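Outdoor classroom notebook, January
Entry for the Brondport group, written up after pickup

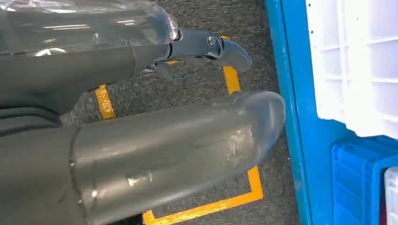 Twelve degrees warmer than last week and you could feel it in the children's moods before we even got to the gate! Štefánia and I had meant to go straight to the willow shelter and finish the roof, but Danilo's group had left the big sorting trays out by the log circle, and that was the end of our plan (I was secretly glad, my shoulder is still complaining from hauling branches).

The trays turned into an acorn shop. Then the acorn shop turned into an acorn bank, and the bank wanted to know how many it had. We got to 133 before somebody sneezed and we lost our place, so we started over in piles of ten, which went much better. Final count 172, including four that may be hickory nuts. I wrote the number on the slate and three of the older ones copied it down, backwards sevens and all.

Soil thermometer: left it in the leaf pile near the fence while we had snack. The pile read 51 in the middle and 38 at the edge. The children were more interested in putting their hands in to check, and I think they learned more that way than from the dial. One of the girls said the leaves were "breathing out," and I want to come back to that next time with the steam from the cocoa.

Snack ran long. Jhun brought the oat bars again – please could we have the recipe on the wall, two parents have asked me now.

Willow shelter: still no roof. The uprights on the north side have loosened and two of them wobble when leaned on, so I've tied a red ribbon across the doorway and told everyone it's resting. Ronaldo, if you have the mallet in your truck, could you bring it back?

Mittens are running very low. We have nine pairs, and one of those is really two lefts. Bernadette is going to ask for spares in the family letter.

For next time: magnifiers, more twine, the short saw if the blade has been changed, and the acorns, which are in the blue bucket under the porch with a board on top. I promised the bank would be open.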